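Sleeping cold on purpose

Fri 14 April

We turned the bedroom radiator off in October and it has stayed off. I said I would write something once the winter was over, and I think it's over now, although there was frost on the car on Tuesday.

The reason was money to begin with. Our flat is on the top floor of an old building in Stumau and the heating bill the year before was bad enough that I went through the rooms one at a time. The bedroom was the easy one. We're only in there to sleep, and the door shuts properly, which can't be said of the kitchen.

The first two weeks were unpleasant. I had been used to a room at 70 degrees and on the first cold night it dropped to 61. That doesn't sound like much written down. Getting undressed was the worst part, and after that the ten minutes before the sheets warmed up. I started putting a hot water bottle in at the foot of the bed while I brushed my teeth. I still do.

After that I stopped noticing. I sleep through now, most nights, where I used to wake up at three and kick everything onto the floor. I had also been getting dry eyes and a sore throat every winter and this year I didn't. It could be luck. I didn't change anything else except cutting out coffee after lunch, and I only kept that up until Christmas.

What I got wrong was the bedding. I bought an expensive comforter from Grinidard that was supposed to be good for any season, and it was too hot in November and not enough in January. I sent it back, and they were decent about it. Since then I've gone back to layers, which is what my grandmother did. A flannel sheet, a thin wool blanket, then something heavy and soft on top that can be pushed down if needed.
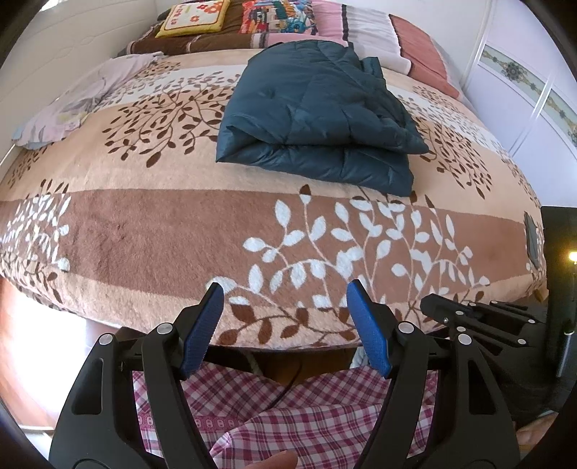
The other thing is damp. A cold room with two people breathing in it all night will get wet windows, and if you leave it you will get mold behind the furniture. I pulled the wardrobe 5 inches away from the outside wall and I open the window wide every morning while the kettle boils. I also bought a cheap Radton humidity meter. It reads a little high compared with the one in the hall – I go by the hall one.

I haven't worked out the full savings yet because the last bill is still to come. When it does I'll add the number at the bottom of this post. The radiator stays off until then, and the heavy blanket goes in the wash next weekend if it's dry enough to hang it out.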